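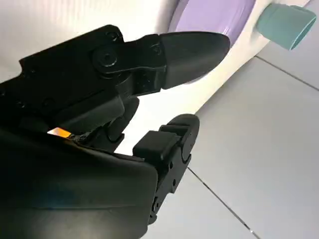 Figure 1. Lavender-colored item and white curved item, Lidus room.

Lidus Household Reuse Project
Interim progress report to the Mtshali Fund
September 26, 2019

1. Status
Sorting of donated household goods continued through the period covered by this report. The intake target under the grant is 1000 items. Sorting is on schedule. Packing is behind schedule for the reasons given in section 3.

2. Sorting
Items are now grouped by color family first and by use second. The earlier method, by use only, left too many single pieces that could not be matched into sets. Under the new method, plain white goods go to one shelf run and pastel goods (lavender, pale blue, pale green) to another. Mixed and patterned goods stay in the general area until the white and pastel runs are complete.

The pastel run holds 128 items at the time of writing. Of these, 66 have been matched into sets and labeled. The remainder need a second check for chips, cracks and worn edges before they can be offered. Lavender goods are the slowest to match, as the shade differs between makers and also fades with use. Pieces that differ slightly in shade are placed in the same set only where the size and shape agree.

Curved and rounded pieces do not stack well with flat ones and are stored in a single layer. This takes up more shelf space than was planned in February, and the shelf layout has been changed to allow for it.

3. Packing
The first delivery of cartons from Skuvik was the wrong depth for the taller items. Replacement cartons were ordered and have arrived in part. Dividers from Sako fit the new cartons without trimming. Until the rest of the cartons are in, matched sets are wrapped in paper and held on the shelf with the label facing out.

Breakage during wrapping is recorded on the same sheet as the intake check – one line per item, with the shelf number. The sheet was changed to add a column for existing damage, so that old chips are not counted as new ones.

4. Budget
Spending on cartons is over the planned line. Spending on shelving is under it. We ask the Fund to approve moving the unspent shelving amount to packing materials. No change to the grant total is requested.

5. Next period
– Complete the second check of the pastel run.
– Begin matching the white run.
– Pack all labeled sets once the remaining Skuvik cartons arrive.
– Open 2 further shelf bays for mixed and patterned goods.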